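Jaunzems Two-Part Adhesive Putty, Grey, 253 g Twin Pack

Drinanine Trade Supplies / Adhesives and Fillers / Epoxy Putties

Product overview

Jaunzems grey is a hand-mixed epoxy putty for filling, bedding and rebuilding small sections of masonry, ceramic, steel and hardwood. It is supplied as two sealed tubs, resin and hardener, mixed in equal parts by volume. The cured material can be drilled, tapped, filed and painted. It does not sag on vertical faces when applied in layers of up to 3 mm.

The August batch carries a revised hardener. Working time is slightly longer than before and the colour after curing is a cooler grey. Old and new tubs should not be mixed — check that the batch codes on both lids match before opening.

Specifications

Net weight: 253 g (both tubs)
Mix ratio: 1:1 by volume
Working time at 20 °C: 54 minutes
Full cure at 20 °C: overnight
Maximum layer: 3 mm on vertical faces
Colour when cured: mid grey
Clean-up before cure: methylated spirits
Storage: upright, lids sealed, out of direct sun

Surface preparation

Remove loose paint, scale and grease. Abrade glazed or polished surfaces with 80-grit paper and wipe down with methylated spirits. Concrete must be dry to the touch and free of curing compound. Galvanised steel should be primed with Buvier etch primer and left until hard.

Mixing and application

Take equal portions from each tub using separate spatulas. Knead until no streaks remain. Press the first coat firmly into the substrate, then build up. Smooth with a damp gloved finger or a plastic spreader. In temperatures below 10 °C the cure slows considerably, and a heat lamp set well back from the work is acceptable.

Limitations

Not suitable for polyethylene, polypropylene, silicone or PTFE. Not for surfaces in contact with food or drinking water. The cured putty will chalk under prolonged UV exposure unless painted.

Ordering

Stock code 203. Sold singly or by the carton. Pick-up orders placed before 2 pm are ready the same afternoon from the Camer Street counter. Unopened packs may be returned in saleable condition with the receipt. Technical enquiries and requests for safety data sheets go to Seul-gi Maeng at the trade desk.

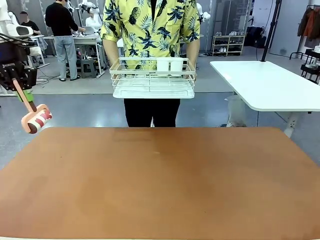

Freight to regional addresses is quoted at checkout. Both tubs are packed upright in a fibreboard sleeve — please report split sleeves to the trade desk before opening the lids.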